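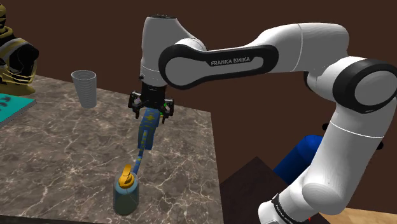 A simulated Franka Emika arm holding a long blue object above a marble tabletop.

Viltside Rules

The Viltside Rules are a set of good practice rules for recording robot manipulation tasks in simulation. They say how a simulated tabletop should be prepared, how a trial is started and stopped, and which information must be kept together with the recording. The rules are used mainly by small laboratories which exchange their trials with each other. They are not a safety standard and they give no permission to operate a real arm.

History

The first draft was written by Malte Reinholz and Ya-wen Mak at the Viltside workshop, in June. At that time the participating groups used different names for the same objects, and many trials could not be compared. Reinholz and Mak checked 2,340 shared recordings and found 244 in which the start of the trial was not marked at all. A second edition was prepared by Shamim Yousafzai and came into use on 8th November. It added the section on object appearance and removed the older rule about fixed lighting.

Content

The rules have a general part and a task part. The general part requires that every object in the simulation has one name, one size and one starting position, all written in a scene sheet. Objects which have no role in the task must be listed too, as they can block the path of the arm or confuse a vision model.

The task part describes the trial itself. A trial starts with the gripper open. It stops when the goal is reached or after 500 control steps, whichever comes first. Trials that fail must be kept and marked as failed.
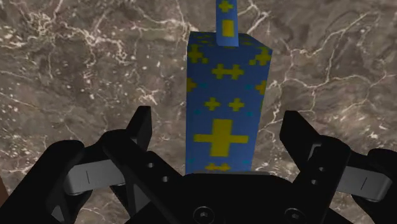 Approach to the object is treated in a separate section of the task part. The operator or the control program should bring the fingers to both sides of the object before closing, with free space left on each side. A wrist view is required for this stage, and it should show both finger pads together with the object, as with the blue column with yellow crosses standing between the open fingers. If one pad is hidden, the trial may still be kept, but the scene sheet must mention it.

Surface patterns are permitted on objects and on tables. The second edition asks that the pattern is saved as a file under the same name as the object, so that another laboratory can repeat the trial with the same look.

Use and criticism

The Ovis and Hegde groups adopted the rules in full. Kulero uses only the general part and has its own limit for trial length. Irfan Bugti has criticized the step limit as too short for tasks with long or thin objects, where the arm often must correct its grasp. Tariq Naqvi answered that a longer limit can be written in the scene sheet, and that the rules already allow this.

See also
Scene sheet
Parallel gripper
Wrist camera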